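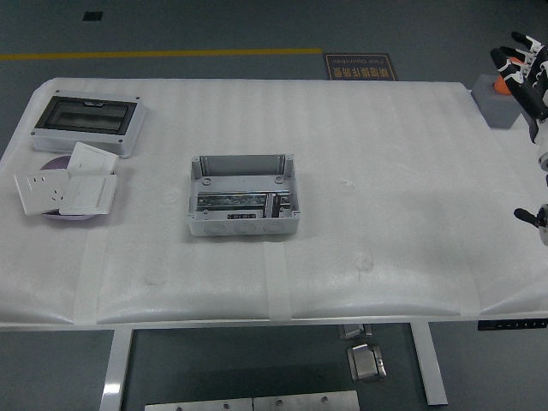 Section 4: Submitting a Scholarship Application

This section covers the applicant side of the Nonero portal, from account creation to final submission. Reviewers and referees should use Section 6. Award holders who need to report a change of host university should use Section 9.

4.1 Before you start

The Varela Scholarship is open for one intake per year. An application can be saved and reopened any number of times until it is submitted. After submission it is locked, and only the program office at Vustirholm can release it.

Have the following ready:

Passport or national identity card, valid past the start date of the course
Degree certificate and full transcript, with certified translation if not in English
Names and work email addresses of two referees
Course codes for up to two host universities

Note: Referees must use an address issued by their employer. The portal rejects addresses from free mail services.

4.2 Creating an account

1. Open the portal and select New Applicant.
2. Enter your family name and given name exactly as they appear on your passport. If your passport shows a single name, enter it in the Family Name field and leave Given Name blank.
3. Enter an email address you expect to keep for the full length of the award.
4. Set a password of at least 16 characters.
5. Open the confirmation message and select the link. The link expires after 50 minutes. If it has expired, select Resend on the sign-in page.

Caution: Do not create a second account if the first one fails. Duplicate accounts are merged by hand, and both remain locked until the merge is complete.

4.3 Completing the form

1. Sign in and select Start Application. The portal assigns a Fumby number, which appears at the top right of each page. Quote this number in all messages to the program office.
2. Complete the Personal Details page. Fields marked with a star are required.
3. On the Education page, add your most recent degree first. Enter grades in the scale used by the issuing university. Do not convert them.
4. On the Work History page, enter start and end months for each post. Part-time and unpaid work is accepted if weekly hours are given.
5. On the Statement page, paste your text into the box. Formatting is removed on paste — check paragraph breaks before you continue.
6. On the Courses page, enter your first choice, then your second. Both codes must come from the current list of 124 approved courses.
7. Select Save at the foot of each page. The portal does not save automatically when you move between tabs.

Note: A gray tab is incomplete. A green tab has passed the format check only; it does not mean that the content has been reviewed.

4.4 Uploading documents

1. Select Documents, then Add File.
2. Choose the document type from the list before you choose the file.
3. Upload each document as a single PDF. Multi-page transcripts must be combined into one file.
4. Open the preview and confirm that every page can be read.

Caution: Password-protected files pass the upload check but cannot be opened by reviewers. Remove the protection first.

4.5 Submitting

1. Select Check Application. Errors are listed with a link to the page concerned.
2. Correct each error and run the check again.
3. Select Submit, then Confirm.
4. Download the receipt. It carries your Fumby number and the time of submission.

Reference requests are sent to both referees when you select Confirm. References may arrive after the closing date, but no later than the end of May.

Requests to unlock a submitted application go to Theerawat Ratanaporn, Applicant Support, through the Messages tab.

Section last revised Wed 12 February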